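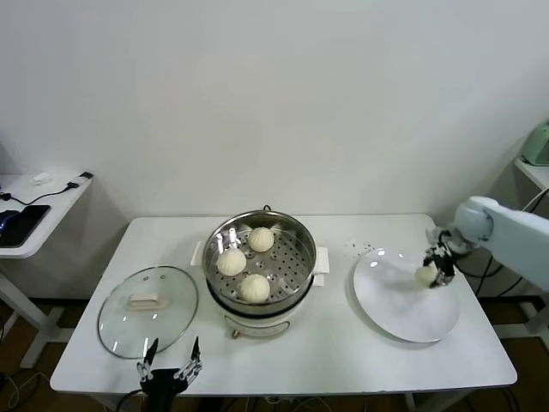 Zasanell Regional Opens Quiet Boarding to Every Traveler at the Furka Gate

If you've ever stood at the back of a boarding line with a stroller, a cane, a sleepy grandparent or just a bad case of nerves, I think you're going to like this one. Starting in March, Zasanell Regional is offering Quiet Boarding on all of our flights out of Furka. It costs nothing, there's no form to fill out, and you don't have to tell us why you want it.

I run customer experience for the airline, and I've been bugging people about this idea for longer than they'd probably like to remember. So when they asked if I wanted to write the announcement myself, I said yes before anybody could change their mind!

How it works is pretty simple. Go up to the gate desk any time after check-in opens and say you'd like to board quiet. The agent puts a note on your booking and gives you a small green card. When the crew is ready, an agent walks over to where you're sitting and lets you know. There's no announcement with your name in it and no standing in a line. You walk out to the plane at whatever pace suits you, find your seat, put your things away and get settled before general boarding starts. The overhead music stays off until the cabin door closes, and the lights stay at their lower setting for the early group if the captain is happy with that.

Anyone traveling on the same booking can come along. If it's two parents and four kids, that's fine, bring everybody.

We tried it out last fall on our morning flights between Furka and Gitus, which are on our smaller planes and tend to fill up with people heading to appointments in the city. Over the course of the trial, 400 passengers asked for the card. I read every comment that came back (I do that anyway, it's my favorite part of the week) and what surprised me was who was using it. I'd expected families with little ones, and we got plenty of those. We also got people recovering from surgery, a good number of folks taking their very first flight, and quite a few frequent flyers who told us they simply like to sit down and read for a while.

One passenger wrote that she'd turned down a trip to see her sister three times on account of the crowding at the gate, and that she's now booked two more. Another wrote only, "Please don't stop doing this." I printed that one out.

Not everything went smoothly. In the first couple of weeks we were calling the early group too late, and on one morning we had both groups on the stairs at the same time, which sort of defeated the purpose. The crews asked for more time and they were right. Quiet Boarding now begins 7 minutes earlier than it did at the start of the trial, and our flights have kept to their departure times. We also found that the first version of the card was too easy to mix up with a bag tag, so it got a new color. Small stuff, but it matters when you're working a gate at 6 in the morning.

I should say something about the training, too. All 100 of our Furka gate and cabin employees have been through a new half-day course put together with Bhattacharjee Access Consulting, a firm that works on travel and disability. A lot of the course is about asking good questions and then waiting for the answer. We practiced on each other, in real seats, with real bags, and I was told very kindly that I talk too much while people are trying to get down the aisle. Fair enough — I'm working on it.

A few details people have already asked me about:

You can ask for Quiet Boarding ahead of time by phone or in the notes box when you book online, or you can decide on the day. If you change your mind, hand the card back and board with everyone else.

It doesn't replace wheelchair help or any other assistance you normally arrange with us. Please keep booking that the way you always have, and add Quiet Boarding on top if you'd like it.

Your seat, your bag allowance and your fare all stay the same. The card doesn't move you ahead of anybody for upgrades or standby.

If you're connecting through Gitus, our agents there can offer the same thing on your next Zasanell flight. Flights operated by other airlines follow their own boarding rules, so check with them before you travel.

We plan to bring Quiet Boarding to 6 more airports on our network once the Furka crews have a full summer behind them. I'd rather go a little slowly and get the timing right at each one — every gate is laid out differently, and a couple of ours have a long outdoor walk to the plane that needs its own plan when it rains.

If you fly with us this spring and try it, please tell us how it went, good or bad. There's a comment link on the back of the green card and another in the email we send after your trip, and both of them come to my team.

About Zasanell Regional

Zasanell Regional is a passenger airline based at Furka, connecting smaller communities with Gitus and other cities in the region.

Media contact: Zasanell Regional Customer Experience, Furka Airport office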